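Garnico Household and Shop-Floor Automation Working Group

Minutes of the meeting held on 2024-01-03

In the chair: Elaheh Ansari
Also represented: Skoltov (equipment), Erkine (catering and canteens), Pant (retail fittings)

1. Minutes of the previous meeting

The minutes of the November meeting were agreed as a correct record, subject to one change. Under item 4, "dish return" should read "cutlery return". There were no other matters arising.

2. Whether machines can yet take on routine chores

The Chair reminded members that the group had been asked to give a view on which household and shop-floor chores could sensibly be passed to machines, and which should stay with staff for the time being. The cutlery sorting task had been chosen as the first case for discussion. It is a small job, it is done every day in homes and canteens alike, and most people give it no thought.

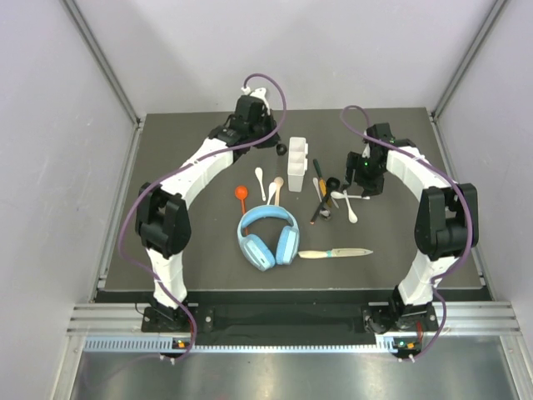

Report by Elaheh Ansari, Chair
Item 2, paper A, taken as read

The report noted that the task as set involves two arms, a narrow white organizer with open compartments, and spoons and knives of several colours and sizes. Some of the pieces lie apart from one another. Others overlap, and a black spoon lies across a knife and a silver spoon. A pair of light blue headphones is also on the work surface, among the cutlery.

Members discussed the overlapping pieces at length. Erkine's representative said that in a working canteen cutlery is nearly always in a heap, and that a machine which could only deal with separate pieces would save very little labour. Skoltov accepted the point but asked that separate and overlapping pieces be recorded under different headings, so that progress on one was not hidden by difficulty with the other. This was agreed.

Pant's representative asked whether the headphones should count as part of the task. The Chair's view was that a machine for use in the home must be able to leave alone what does not belong in the drawer. The group agreed that a run in which the headphones were placed in or on the organizer should be marked as failed.

3. Results to date

Skoltov reported 118 completed runs out of a planned 2000. The group considered this too few to support any general statement and asked that no success rate be quoted outside the group at this stage. Erkine wished it recorded that speed matters as much as accuracy, and that a member of canteen staff would clear a comparable tray in almost 6 seconds.

Skoltov replied that speed had been left aside on purpose during the first stage. Erkine did not accept that it could be left aside for long. The Chair asked that times be noted from now on, without a target being set.

4. Shop-floor tasks

Pant tabled a short list of chores from its own premises: facing up shelves, returning hangers to the rail and sorting mixed small fittings into trays. Members thought the last of these closest to the cutlery task and the most likely to follow from it. Hangers were deferred. Shelf work was not discussed for lack of time.

5. View of the group

It was resolved that the group is not yet able to recommend unattended use of machines for sorting chores, at home or at work. Supervised use may be considered once the planned runs are complete.

6. Actions

Skoltov to report separate and overlapping pieces under different headings and to record the time of each run.
Erkine to supply 3 mixed sets of canteen cutlery.
Pant to provide a written outline of the small fittings task.
The Chair to circulate revised wording for the marking of failed runs.

7. Any other business

Erkine asked whether papers could be sent out earlier. The Chair undertook to do so. The date of the next meeting will be notified to members in writing.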